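Planning a small gripper bench: what to buy first and what can wait

Updated January 15, 2024

These tips are for anyone setting up a table at home or in a shared shop to record hand-held gripper work, or to test a small arm later on. They cover the parts of the budget that tend to get missed. Prices are what we paid in Drernmont and yours will differ.

Start with the table

Buy the table before the grippers. Measure the space with your elbows out, then add room for a cable to hang on each side. A plain table with a white board laid on top works well and costs less than a proper lab bench. The board can be flipped or replaced when it gets marked up. Matte is better than gloss under overhead lights.

Check that the table doesn't rock. If it does, shim the legs now. Tightening things after the rails and stands are in place means moving everything twice.

Grippers

Our total for the first round was $500, and $385 of that went to a pair of used Seol hand-held grippers. Buy two of the same model even if you plan to start with one hand. Mixed pairs open to different widths and the mounting plates may not match.

Before paying for used ones, look at the finger pads. Scuffs on the top of the fingers don't matter much. Ragged or torn pads do, and you should price a replacement set into the offer. Open and close each gripper slowly and feel for grit in the pivot. Ask whether the cables come with it, and how long they are.

Test with things you already own. Pick one item with a handle, one that is small and upright, and one that gives a little when squeezed. A hairbrush is a good one to start with, as the head and the handle need different grips.

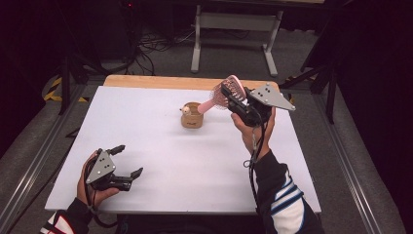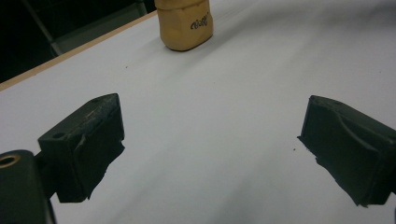 Cables and floor space

Put money aside for cable ties, hook-and-loop straps and floor tape. They are cheap, but they get left off every list. Run the cable along the forearm and leave a loop at the wrist so it doesn't pull when you turn your hand. Two straps per arm is enough for most people, three if you have long arms.

Keep spare cable coiled and off to one side of the floor. Tape down anything that crosses a walking path. On carpet, use a tape made for carpet, or it will lift by the end of the day.

Lighting

Try the lights you have before you buy any. Stand where you will be working and see whether your own arms shade the table. If they do, move a lamp to the far side. We bought a Cluvon panel light too early and it sat in the box until August.

Small objects

Don't buy an object kit. The Dodico kit we looked at was well made, but most of what was in it could be found in a bathroom drawer or on a desk. Wash or wipe things first and keep them in a lidded bin. Replace anything that has started to crumble or shed, because the bits end up in the gripper joints.

What can wait

Hold off on an arm until the hand-held setup has been in regular use for 3 months. By then you will know how much reach you need and which side of the table is short on space. Also wait on custom mounts, a second table and any kind of storage cabinet.

What not to put off

Spare finger pads, spare screws for the mounting plates, and one extra cable of each type. Order them with the grippers if you can and save on shipping. Keep them in a labeled bag with the hex key that fits, and write the part numbers on the outside so you can reorder without taking anything apart.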